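2018-12-31. Last day of my year without takeaways, so I'm writing up how it went. Long thread. Mute me if you don't care about dinner.

The rule was no food delivered to the door and no food collected in a bag to eat at home. Cafes, pubs and other people's houses were allowed. Chips on the seafront were allowed if I ate them on the seafront.

I started because I went through my bank statements last winter and added up what I'd spent on delivered meals in 2017. It came to £1164. I live on my own. I would have guessed at half that.

Most of it wasn't even food I looked forward to. It was noodles at nine at night after a late shift, from the same place in Dutness, going soft in the tub on the way over.

The first fortnight was bad. I hadn't worked out that you need to buy food before you're hungry. I ate a lot of toast. One night I had cereal for dinner and then again for breakfast.

I also found out I owned one decent pan and three with no handle worth the name. Threw out two of those. Kept the third for boiling eggs.

What got me going was writing a list on Sunday of five dinners. Five and no more. The other two nights are for leftovers, eggs, or going out. When I planned seven I always threw something away and felt bad about it.

The list goes on the fridge door with what has to be used first at the top. Fish at the top, then mince, then whatever's in the freezer. Spinach goes above everything.

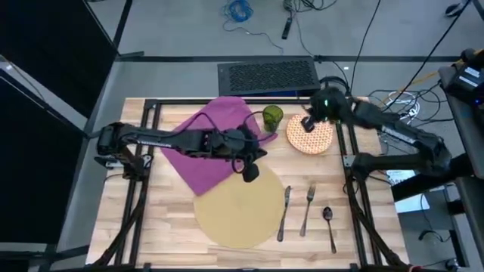 Shopping next. I do one big shop at the Mider supermarket behind the bus station and one small one midweek for bread, milk and greens. If I go in a third time I come out with crisps and a magazine, so I try not to.

The Gbeho stall on the Saturday market is the best thing I found all year. Big bags of onions, peppers, plantain, tinned tomatoes by the tray. He shuts at two and he's often out of ginger by noon.

Someone asked me back in June what I cook when I get in late. Mostly this: onion, garlic, 300g of red lentils, a tin of tomatoes, a tin of coconut milk, a spoon of curry powder. Twenty-five minutes. It does me three meals and it's better on day two.

Salt it at the end. Lentils seem to swallow it if you do it early and you end up putting in twice as much.

Other late ones: egg fried rice, beans on toast with a lot of cheese, pasta with anchovies and chilli, jacket potato started in the microwave and finished in a hot oven. None of that is clever. All of it is quicker than the Dutness noodles were.

I kept a notebook of things that worked. There are 46 recipes in it now, if you can call "sausages, peppers, tray, hot oven, forty minutes" a recipe. I only write one down if I've made it twice.

The ones that got crossed out: anything with aubergine (my fault, I never cook it long enough), a fish pie that used every bowl in the flat, and a cauliflower thing that smelled for two days.

Washing up is the part I'd been avoiding, if I'm truthful about why I ordered in so much. The food was never that good but there was a bin at the end of it. I now fill the sink before I start cooking and drop things in as I go. By the time I eat there's a pan and a knife left.
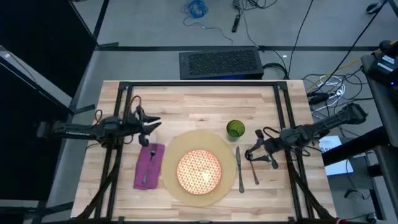

Eating properly took longer to learn than cooking did. For years I had my dinner on the sofa with the tub on my knee and the telly on, and I couldn't have told you afterwards what I'd had. In about March I made myself sit up at a table. It doesn't need much laying for one. A round tan placemat with a plate on it, cream with an orange-red pattern, looks like somebody is expected for dinner, even before any food is on it. I eat slower that way and I don't go looking for biscuits at ten.

I don't do it every night. There's been plenty of soup in front of the football.

Now the failures. I broke the rule four times. Once in February with flu, when I ordered soup and a litre of orange juice. Once when the boiler man was here until eight and the kitchen floor was up. Twice for no reason at all.

The two for no reason were both in the week the clocks went back. I got in, it was dark, I was fed up, and I opened Stakesik on my phone and ordered before I'd taken my coat off.

After that I deleted the Stakesik app. I should have done it in January. You can still order through the website but you have to find your card and type it all in, and by then the rice is nearly done.

The other thing that helped was keeping three dinners in the freezer that I like. Not bits of things I was too mean to throw out. Proper portions, with the name and the month on the lid. Chilli, dal, and a beef stew my aunt used to make with far too much pepper.

Label them. Frozen chilli and frozen bolognese look the same until you've put the rice on.

Money. I spent more at the supermarket than I did last year, obviously. I'm not going to pretend the whole £1164 ended up in savings. Some went on the new pan, some on spices I bought and used once, and a fair bit on the pub, where I was allowed to eat.

What I can say is that I stopped dipping into the overdraft at the end of the month. I last did it in April.

I also cooked for other people, which I hadn't done since I moved here. My sister and her two came in the summer. One child ate only bread. The other had three helpings of the lentils and asked if there was a pudding, and there wasn't.

I've since learned one pudding. Apples, sugar, butter, oats, in the oven while you eat the main. Tinned custard is fine.

My longest run without slipping was spring into summer. The shortest was 21 days, in autumn, which is when I seem to go off everything. If you're thinking of trying this I'd start in March when the evenings are getting lighter. January was a daft time to choose.

Things I'd tell someone starting: buy one good pan and one sharp knife, and leave the rest of the shop where it is. Learn rice. Keep eggs in. Don't try a new recipe on a work night.

And don't bulk cook on your only day off unless you like it. I tried it for a month. I spent every Sunday afternoon chopping and was sick of the food by Wednesday lunchtime.

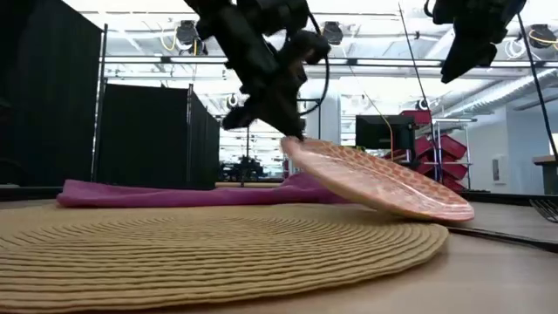 Tymofii Vasylenko asks whether I missed anything, and whether it's worth doing if you only order once a week to begin with. He says his own weekly curry is the one evening he doesn't have to think about what everyone will eat, and he'd want a good reason to give it up.

Fair question. If it's once a week and you enjoy it, I'd leave it alone. I was ordering three or four times and not enjoying any of them. One planned curry is a different habit from the one I had.

What I missed: good pizza, mainly. My oven doesn't get hot enough. I've tried the tray upside down, I've tried a stone, and I've tried starting it in a frying pan. The frying pan is the nearest but the top never catches up with the bottom.

Also dumplings. I can make the filling. I can't fold them so they stay shut. They taste all right as a sort of broth with bits in.

I didn't miss the noodles. I had some in the restaurant itself in October, sitting in, and they were a lot better there. I think they were always meant to be eaten within a minute of leaving the wok.

A couple of you have asked about weight. I don't know. I didn't weigh myself before and I haven't since. My work trousers fit the same.

Sleep is better, but I also changed shifts in September, so I can't put that down to dinner.

Plan for next year: takeaway allowed once a month, picked in advance, and eaten off a plate. First one will be pizza. I've already chosen the place and I'm not telling you, it's busy enough.

I'll type up the notebook if people want it. It won't be pretty. Half of it says "hot oven" with no number, so I'll need to go back and check what I meant.

Tonight is the beef stew. It's been out of the freezer since this morning. I've got bread to go with it and I need to go and turn the oven on.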